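The play food box, sorted at last

May 27, 2024

The play kitchen came to us in February from a family a few streets over who were moving. It's a Plamenent, the older model with the two burners and the oven door that sticks. With it came a plastic storage bin full of play food. I put the bin on the closet floor and told myself I would go through it that weekend. I finally went through it this week.

Play food multiplies. Some of what was in the bin was from the original Plamenent set. Some was from a Zikdale grocery set, which I recognized from the little Z molded into the bottom of the cans. The rest could have come from anywhere. There were also puzzle pieces, a doll shoe, a dried-out marker and a lot of crumbs.

I dumped everything onto an old sheet and made piles. Vegetables and fruit went together. Bread, eggs and cheese went in another pile. Then cans and boxes, then plates and pans, and then a pile for things that were cracked or chewed. The chewed pile was bigger than I wanted it to be. We don't have a dog, so I assume the other family did, or had a teether.

The cardboard boxes were easy to decide on. They were crushed flat and one had been taped shut so many times that it was mostly tape. Those went into recycling. The felt pieces (lettuce, a slice of ham, a fried egg) went into a mesh bag and through the washer on cold, then flat on a towel to dry overnight. The ham came out a little fuzzy.

For the hard pieces I filled the kitchen sink with warm water and dish soap and did them in batches. Most only needed a wipe. Anything with texture took longer. The strawberry and the pineapple both had gray lines in the grooves, and a sponge just slides over that. I used an old soft toothbrush and worked along the grooves, then rinsed under the faucet. If a piece is hollow and has a hole in it, squeeze it before you wash it. The pear had old bath water in it and I threw it away.

Sticker residue was the other problem. A resale store had put price stickers right on the food at some point. Cooking oil on a paper towel took care of most of it after sitting for a few minutes. Then you have to wash the piece again to get the oil off.

I kept less than I expected to. My rule was that a piece stayed if my daughter would know what it was without asking.
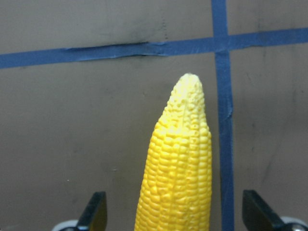
So the corn stayed, and the carrot, and the tomato that comes apart in halves. A brown oval that might have been a potato or a bread roll did not. She noticed it was missing the next morning and asked where her rock was. I got it back out of the donation bag.

Everything now lives in two shallow Manninen bins on the shelf under the play sink. One has the produce and the other has everything else. I tried a bin for each pile first and that lasted one afternoon. A four-year-old is not going to put eggs away separately from cheese, and I don't want to do it for her every night. The pans hang on the hooks that came with the kitchen.

The donation bag goes to the Skiltarora thrift shop the next time I'm over that way. They take toys if they're clean and bagged, and they like sets kept together, so I tied the matching plates up with string.

I still have to fix the oven door. I think the hinge screw is stripped, and I need to find a slightly longer one. For now she keeps it open and uses it as a shelf for the rock.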